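Ticket 405: Bimer dryer stops mid-cycle, towels still damp
Opened 8/13/21
Site: Praneck guest house, laundry room
Status: closed, monitoring

Reported fault
Dryer stops 20 minutes into the cotton programme and shows code 6. Drum light stays on. Restarting gives a few more minutes of heat, then the same code. Happens with full loads of towels. Bed sheets finish normally.

Checks so far
Lint filter cleaned, no change. Socket tested with another appliance, fine. Door catch closes properly. Water tank emptied and refitted. The Dundik handbook lists code 6 as "airflow low or sensor fault".

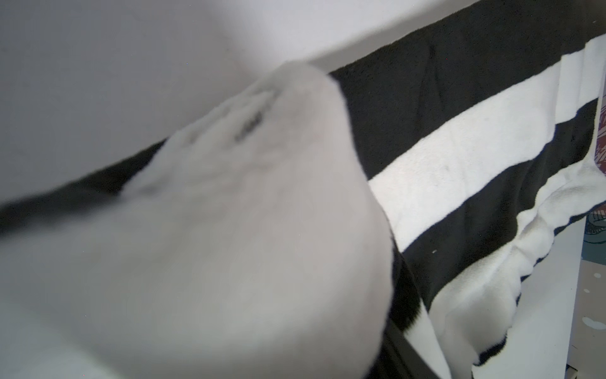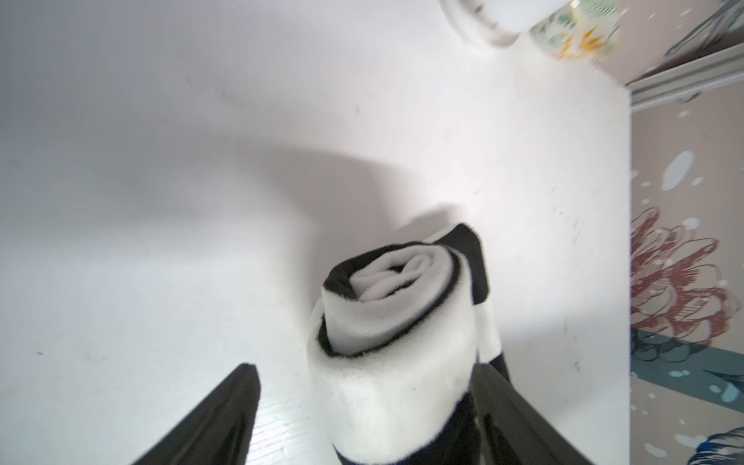
Pulled the dryer out and took off the rear vent hose. It was kinked behind the machine and packed with fluff for most of its length. Cleared it, cut it shorter and refitted it with a new clip from Kumsa. Ran the cotton programme again with a half load and got no code. On a full load it stopped once, near the end. Towels like the rolled white one with the black edging have a thick pile and shed a lot, so the filter needs emptying after every load of these, not once a day as the laundry sheet says. Sheet to be changed.

Moisture sensor
Two metal strips inside the drum had a dull film on them. Wiped with white vinegar and a soft cloth, then dried. Next full load ran to the end with no code.

Still to do
Fit a rigid vent pipe in place of the hose. Keep the dryer 200 mm off the wall until then. If code 6 comes back, reopen this ticket and note the programme and the load.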